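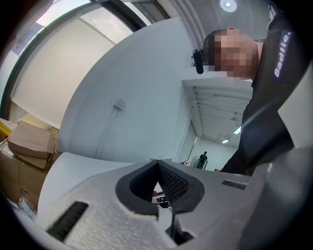

Pads in, shell closed. Check the mesh faces inward.

Before you blame the Cropper firmware, try a cloth. Anything soft and badly behaved will do. 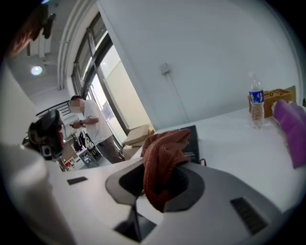

STEP 2: CLOTH TEST

Close slowly to 330 and hold. If the motor whines, back off by 8 and apologise to your neighbours. Mine lives happily at nearly 342. 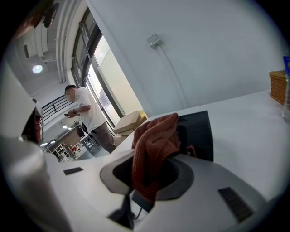
Surachet Rattanakul wrote: Mine slips below 402. Did you glue the pads, or just press them in and hope?

Glued, after a period of hope.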